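## 4. Good habits with the hand-held grippers

I wrote this bit after Edeltraud Hagedorn and I went through the Lasetti house rules again (last changed 2022-10-15), so blame me for the chatty parts!

1. Lay both cables out to the sides before you pick anything up. I like a nice wide curve, well away from the jaws.
2. Put the basket towards the back of the table and leave yourself working room in front.
3. Hold the grippers low on the body, jaws pointing in, and keep your fingers off the white plates on top.
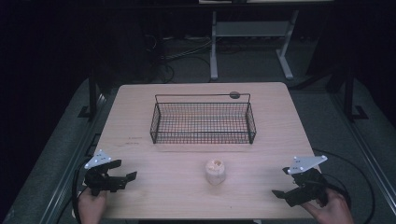 *Fig. 4.1: Both grippers in hand, basket at the back.*

> **Caution:** keep your sleeves rolled up. Mine have been in the jaws more than once, and it's a pain to free them.

4. Close the pads slowly on soft things and stop as soon as they grip. A loofah should still look round, or very nearly.
5. Hold still for 2 seconds over the basket, then let go.

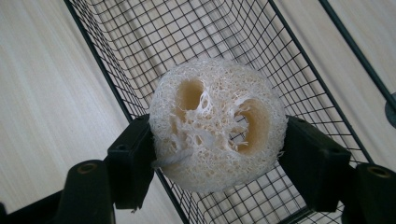

*Fig. 4.2: A light squeeze on the loofah, with the basket behind.*

**Note:** if you've squashed something, put it aside and write it in the Skistine log. Florencio Bermúdez reads every line of that, bless him, and he'd much rather hear it from you!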